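June 11, 2024
Jummai Okafor

Handout 6. Gathering demonstrations in simulated rooms

These notes cover the second half of the unit on training data. The first half dealt with teleoperation on real hardware. The reading for both halves is the same, and the lab assignment at the end uses the Parninside room set.

1. What counts as one example

An example is a full record of one attempt: the task sentence, the start state of the room, the stream of observations, the stream of commands, and the outcome flag. All five must be present. A record with no outcome flag is not a failed attempt. It is an incomplete record and goes in a separate folder.

The task sentence is written before the attempt and is not edited afterward. If the operator was told to put the purple object in the top drawer and put it in the middle one, the sentence stays as it was and the flag is set to fail. Changing the sentence to match what happened is called relabeling. It is a valid method, but it is done later by script, on a copy.

2. Start states

Each room has a fixed part and a variable part. In the set used for this course the walls, floor, window and large furniture are fixed. Small objects and the start pose of the robot are variable. The sampler draws both from a seed, and the seed is stored with the record so that the room can be rebuilt exactly.

Start poses are drawn over the whole free floor. Many of them leave the target far off, and some leave the arm outside the camera view for the first part of the attempt. These are kept. A policy trained only on close, centered starts tends to do badly when it has to approach the target first.

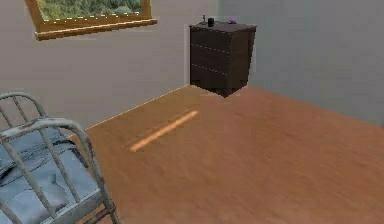 Everaldo Mendonça objected in the review session that wide start poses spend most of the record on driving, and that a learner given 900 such records will see far more floor than grasping. He would split every record at the point where the base stops and train the two parts apart. The objection is fair. We keep the records whole for storage and let each group split them at load time – the split point is easy to compute from the base commands.

3. How many

The first batch for the bedroom tasks was 900 attempts. After checking, 397 were kept for training and 100 were set aside for testing. The rest were removed for missing flags, stalled commands or duplicate seeds. Test seeds must never appear in training, and this includes copies made by relabeling.

4. Checks before upload

Replay the record from its seed and compare the final state with the stored one. Small differences in object position are expected from the contact solver. A drawer that is open in one and closed in the other is an error.

Confirm that the camera pose is stored per step. A single value for the whole record is only correct for a fixed camera.

Read the task sentence against the object list. Names such as "cup" and "jar" must match the list for that room – the learner has no other source for them.

5. Lab assignment

Each group collects 51 attempts in the bedroom with the Uzor controller, using the seeds handed out by Olanrewaju Okoro. Do not skip seeds that look hard. Submit the records, the replay log, and one page on the failures, sorted by cause. Groups that want to test the split described in section 2 may do so on their own records and report both results.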